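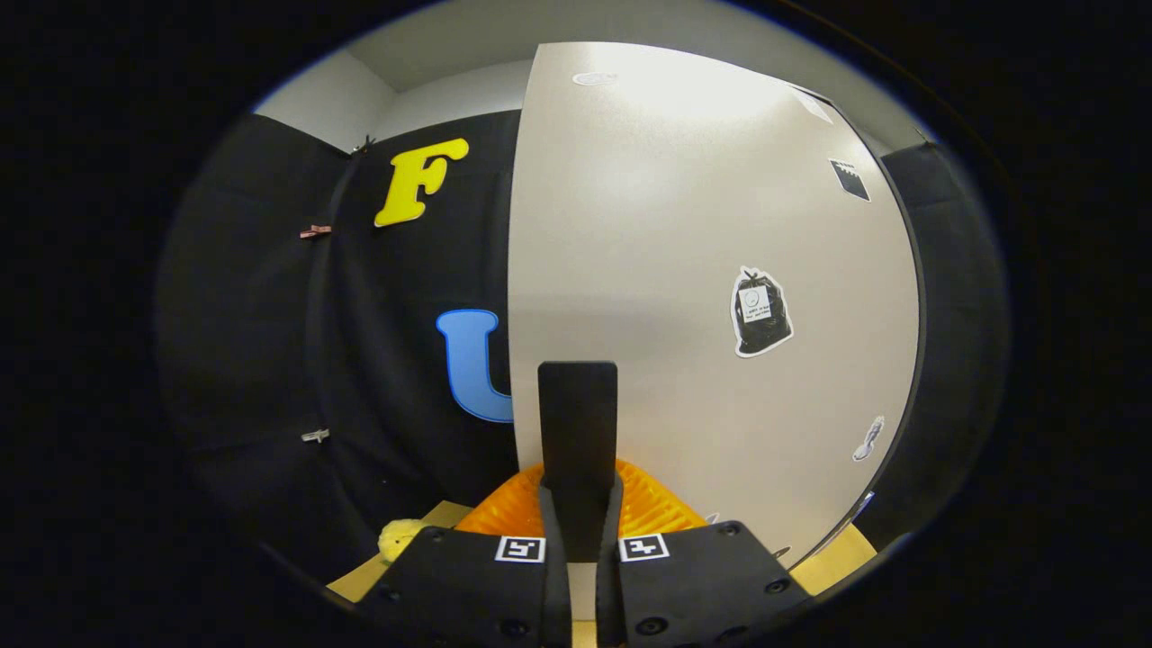
Veszprém, 12 July 2023

By Mariann Fülöp

News > Press releases > Leltenum opens hand-guided teaching program

Leltenum, a developer of software for small handling robots, today opened its teaching program to outside workshops. The program is named Flilluten. With it, a person shows a household task by hand, using a hand-held gripper with a camera, and the recorded movement is later used to train a robot arm.

The first partner is Furnlow, a maker of storage furniture. Workers from Furnlow will record 300 demonstrations of simple tabletop work: picking up an object, turning it, and putting it down in another place. The recordings are made at ordinary tables with ordinary things on them, such as soft toys and ribbed plastic items. Printed square markers on both sides of the gripper help the software to follow how far the jaws are open.

"A person who has worked with her hands for many years knows when to slow down before she touches an object," said Enikő Gál, head of training at Leltenum. "It is difficult to write this knowledge in code. It is much easier to ask her to do the task again and to record it carefully."

Until now, Leltenum taught its robots mainly by remote control. The operator sat at a desk and moved the arm with a pair of handles. This method will stay in use for heavy parts and for tasks where the arm must reach behind an obstacle. For light work the company prefers the hand-held tool – new operators in the internal trial needed 37 minutes of practice before their first accepted recording, and no robot had to be present in the room.

The trial took place this spring with 19 operators. Each recording was checked by a second person, and recordings with a hidden object or a very fast movement were returned to the operator with a short written note. The same rule will apply in the partner workshops.

Workshops that wish to join can apply until the end of October. Leltenum lends the grippers, gives one day of training on site and keeps the recordings on its own servers. Partners receive a copy of all their material and may ask for any recording to be deleted.

Questions from the press are answered by Mariann Fülöp, communications office, Leltenum.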